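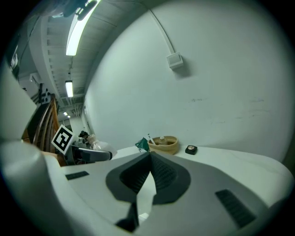 The Araya hand-held gripper at a table with a woven basket.

Kiros Workneh oversees training for the Araya kit, which Lillau offers to research groups on loan for 12 weeks. "Most groups begin with household items on a plain table," Workneh said. Each loan includes two days of instruction. Asked about the weight of the tool, Workneh acknowledged complaints. "Operators tire after 46 minutes. We are revising the handle, and the new one will ship in February."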